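The Bag That Comes Back

Twice a week, a few thousand pounds of bread, onions and dried beans moves through Harawira without a single throwaway sack. I went to find out how.

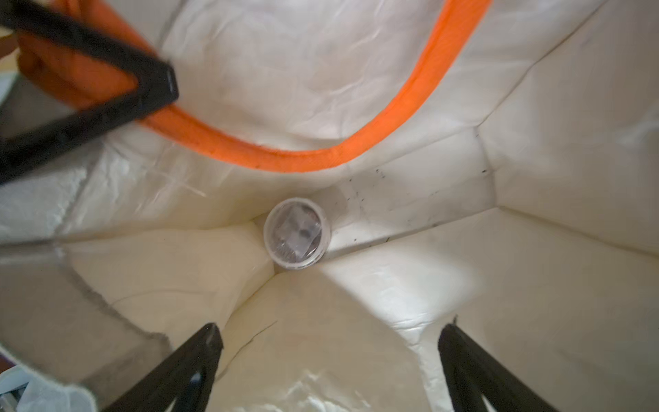 White woven bag, orange handle, coated on the inside.

The first thing you notice at the Harawira market on a delivery morning is how little sweeping there is to do. I have spent a good part of my life at markets, and I know what the ground looks like by noon: torn plastic, wet paper, onion skins, twist ties by the hundred. At Harawira you get the onion skins. The rest has mostly gone, and it went because of a refill scheme so simple that I spent my first hour waiting for the complicated part.

It goes like this. You pay a deposit of $2 and you walk away with a big reusable bag. You fill it with whatever you like from the stalls that belong to the scheme. Next time, you bring it back, and either you fill it again or you swap it for a clean one. If you move away, or get tired of it, you get your $2. Hardly anyone asks for their $2.

"I thought people would be fussy about having the same one," says Imani Sang, who sells beans and lentils from six deep bins near the east gate. "They're fussy about their beans. The bag, they'll take any bag." She was scooping pintos while she talked, fast and level, knocking the scoop against the side of the bin so the extra slid off. I could have watched it all day!

The scheme is called Hirkik, a name that came out of a long evening and a lot of tea, and that nobody I spoke to could explain to me in the same way twice. It began in April three years ago with 227 bags and four stalls. Now there are around 2,000 bags going back and forth between the market and the kitchens of the town, and nineteen stalls have signed on, including the fish counter, which held out the longest and for fair reasons.

I should say that I came to this story as a bag hoarder. Under my sink there is a bag full of bags, as there probably is under yours. Cotton totes from bookstores, a mesh thing that eats carrots, three of those stiff supermarket ones that stand up by themselves and then, the minute you put a melon in, don't. I own far more reusable bags than I could use in a lifetime, and I still get to the store without one. So what caught me about Harawira was that it treats forgetting as normal. You forgot? Fine, there's a rack by the gate. Take one, pay your deposit, bring two back next week.

Zawadi Makokha runs the rack. She used to drive a bus on the hill route, and she talks about bags the way she must once have talked about passengers: where they get on, where they get off, which ones always turn up late. She keeps a paper ledger with a pencil on a string, and when I asked whether she'd thought about an app she laughed so hard that a man buying eggs turned around to see what he'd missed.

Her theory is that the swap is what makes it work. A bag you own is a bag you have to look after. It gets flour in the corners, you mean to wash it, you don't, it goes under the sink. A bag you swap is somebody's job, and for two mornings a week it's hers and Dindo Malabanan's, in a tiled room behind the old ice store with a hose, a long sink and a radio that gets one and a half stations.

Dindo let me help, which was generous of him, as I was slow and got my shoes soaked. A woven bag with a coating on the inside is easy to wipe but maddening to dry. Water sits in the folds at the bottom, and if you stack it damp you'll know about it by the weekend. They tried clothespins. They tried a fan. What they use now is a row of broom handles set into the wall at an angle, with each bag pulled upside down over a handle like a sock on a foot. It looks a little silly and it works beautifully. Dindo found the broom handles in a closing-down sale and bought every one they had.

We washed for two hours and I learned more about the town than I would have in a week of interviews. Beet juice comes out with lemon. Turmeric doesn't come out with anything. People leave things in the bottom: bus tickets, a child's mitten, grocery lists by the dozen. Dindo pins the lists to a cork board by the door, and they make terrific reading. One just said "soup?" with the question mark underlined.

The fish counter belongs to Valtteri Kinnunen, and he was kind enough to explain his three years of saying no. "Ice melts," he said, and then seemed to feel he had covered it. I pressed a little. Fish on ice means water, water means smell, and he did not want a customer picking up a clean bag for rice and thinking of him. In the end they settled on a plan where his bags have a knot of blue string at the handle and never mix with the others. They get washed last and hung on the far handles. He has been in since the start of spring and told me, with no change of expression at all, that he is very happy.

Money is the part I expected people to be shy about, and they weren't. Each stall pays a small weekly fee, which covers soap, water and the hours that Zawadi and Dindo put in. In exchange the stalls have stopped buying sacks and carrier bags almost completely. Imani used to go through 900 paper sacks in a good month, and she told me she now buys a single bundle for tourists and keeps it under the counter where it can't tempt anyone. She put the savings into a better scale. She showed me the scale. It's a lovely scale.

There have been failures, and I was glad to hear about them, because I don't trust a plan that hasn't had any. The first bags were plain cotton, and they soaked up olive brine and never forgave it. The second lot had handles that were too short to go over a shoulder in a winter coat, so people carried them in their arms like firewood. There was also a brief and unpopular attempt to have customers write their names on tags. And a whole batch vanished one summer and turned up at the community garden in Huvovham, two valleys over, full of potting soil and doing very well with tomatoes. Zawadi drove over to fetch them, looked at the tomatoes, and came home with a box of seedlings and no bags.

Huvovham has since started its own version. It's run by Rahel Camenzind, a retired math teacher with strong feelings about rounding, and it works a bit differently. There, the bags stay with the stalls, and customers bring jars and tins from home to empty them into. I like this less, to be truthful — I can't carry nine jars down a hill — but Rahel's customers love it, and the sight of them on a Saturday, clinking along the road like a milk cart, is worth the drive. She and Zawadi compare notes by phone on Sunday nights. They disagree about nearly everything, starting with soap.

What they do agree on is that you have to begin with the people behind the counter. If the person scooping your lentils has to wrestle the bag open, or hold up a line while she weighs it empty, she'll reach for a paper sack every time, and she'll be right to. At Harawira they ran a test morning before they bought anything. Each stallholder filled five different kinds of bag and said which one they'd want to face at six on a cold day. The winner was wide at the top and stayed open by itself. A small thing, but Imani says it saves her wrists.

On my last morning I bought onions, pinto beans, a loaf with seeds all over it and a paper twist of dried chilies (the spice stall is still thinking it over). I paid my $2, signed Zawadi's ledger with the pencil on the string, and carried everything to the station over one shoulder. The loaf didn't make it past the second stop. The bag is hanging on my kitchen door now, and I'm going back at the end of next month to return it, with my grocery list left in the bottom for Dindo's board.

The Harawira market is open Wednesday and Saturday mornings, from six until the bread runs out. Bags are at the rack by the east gate.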